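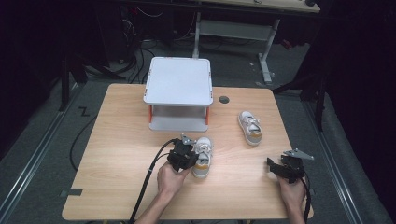 Plutley replied that pitfall traps would undercount the beetles on that slope, whatever the spacing, and that is where I got stuck.

I am comparing ground beetles in a grazed field and the hedge bank beside it, near Zunddale. The traps are plastic cups sunk flush with the soil, emptied every 9 days from May. The field gave 869 beetles over the season and the bank gave 200. Can I say the field holds more beetles, or does the thick grass on the bank slow them down so that fewer fall in?
Posted by Plainbank

Stolta
You can't say it from those totals. A pitfall catch measures activity as well as density. A beetle crossing short turf covers more ground in a night than one pushing through tussocks, so the field catch is inflated relative to the bank. Call it activity-density in the write-up and compare the species lists instead.

If you need true density, use fenced plots: sink a barrier round a small area, put 2 traps inside and empty them until the catch falls to nothing. It is slow work — allow several weeks per plot — but the figure is per square metre. Check the cup rims too. A lip standing proud of the soil turns small species away, and soil on a slope washes out from the lower side after rain.

Rebane
had the same problem with spiders, just cut the grass round the cups. worked fine for me

Stolta
Cutting changes the habitat you are trying to measure. I would leave it alone.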